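Polturton Community Store Room: Progress Report to the Lucero Fund

Last updated: June 13, 2022
Reading time: 3 minutes
Print this page | E-mail this page

Prepared by Ingrid Fitzsimmons, project lead
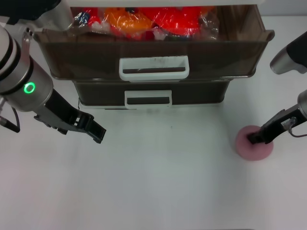 1. Work done in this period

The grant was given to sort the small items at Polturton and put them where families and helpers can find them. When we last reported, most of the stock was still in cardboard boxes under the stairs. Those boxes have now been emptied and the contents moved into two-tier drawer units, which stand on the tables where people can reach them without bending.

The units are dark brown plastic with a white handle on each drawer. The drawer sides let some light through, so bright things can be made out from outside, but small or dark items can't and we still need labels. Nasrin Arabzadeh is writing these. She has finished the ones for the craft shelf and will do the play shelf next.

Small items are kept in clear plastic bags inside the drawers. We tried them without bags at first and parts of sets went missing. Bagging takes longer at the packing stage but it has made checking returns much easier. The bags do take up room — a drawer that looks full often holds less than you would expect — and we have asked helpers not to press them down to get the drawer shut.

2. Spending

We have spent £645 on drawer units, bags and labels. A further £69 went on delivery, which was not in the original budget. Firdevs Tekin agreed this with your office by phone and the written request is attached to the finance sheet. Nothing has been spent from the training line yet.

3. Stock list

The stock list now has 1,842 entries. Yi-an Ban went through the old paper list and took out the items we no longer hold. Some entries still have no drawer number, mainly things that came over from Jendton in the spring, and these are marked in yellow on the shared copy.

4. Problems

The lower drawers are used less than the upper ones. People open the top drawer, find something close to what they wanted and stop there. Trinidad Zúñiga has suggested putting the most requested items in the lower drawers for a trial period, and we will do this on one table first.

Sponges and other loose soft pieces do not yet have a place of their own. They tend to be left on the table tops at the end of a session. We would like to give them a drawer, but all the present units are spoken for.

The Tesier shelving has not been fitted. The supplier sent the wrong brackets and the replacements are due shortly. The delay has not affected the drawers.

5. Next steps

Finish the labels for the play shelf (Nasrin).
Add drawer numbers to the remaining Jendton items (Yi-an).
Run the lower drawer trial and note what people ask for (Trinidad).
Price five more units of the same size, to be paid for from the unspent training line if you are content with that (Firdevs).

We would be grateful for an answer on the last point before the next order goes in. The full accounts will come with the September report.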